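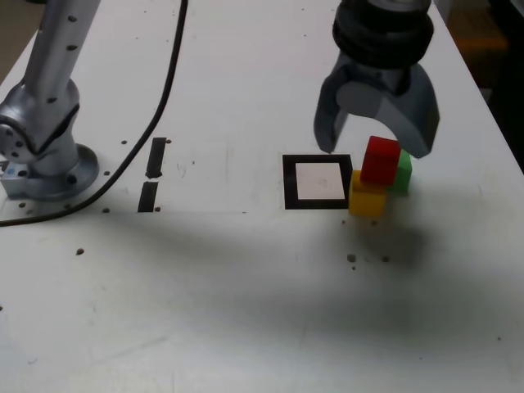

Training bench, blocks and target square

Stacking cell at work, what happens to our jobs?

I pack at Plalta, 24 of us on the line. We have a practice bench where the arm picks up coloured blocks and puts them on a black square. Management say the real cell starts in October and we will be "retrained". What does that mean day to day? I have done this by hand for years and don't want to end up just watching a machine.
Asked by Huguette Jacquet
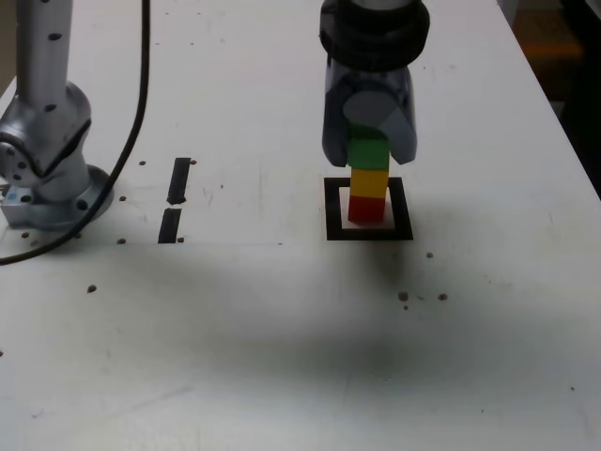

Also, does the pay grade change? My supervisor didn't know.

3 answers

Trygve Fjeld
We got two arms at Engebretsen. I went from lifting cartons to setting up jobs and clearing stops. My back is better. The shift is lonelier, as there were six of us at that end and now there are two. Ask how long the training is. Ours was 4 days and I needed more.

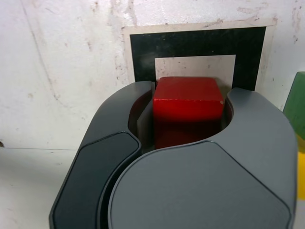
Most of my time goes on grip problems. You learn how far the fingers should close and where the part has to sit, and you write it down for the next shift. People who had packed by hand picked this up fastest. On pay, get it in writing before you sign for the new role. We went up one grade, but only after the union asked.

Ciarán Ní Bhriain
depends on the firm. ours just cut the agency staff

Tormod Tveit
Ask who is allowed to stop it and who restarts it. At Pleststead only the shift lead could restart and we stood waiting. 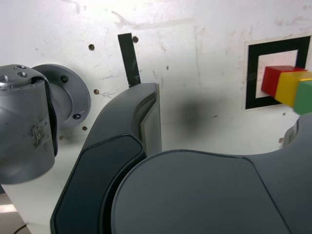
Red, yellow and green blocks by the marker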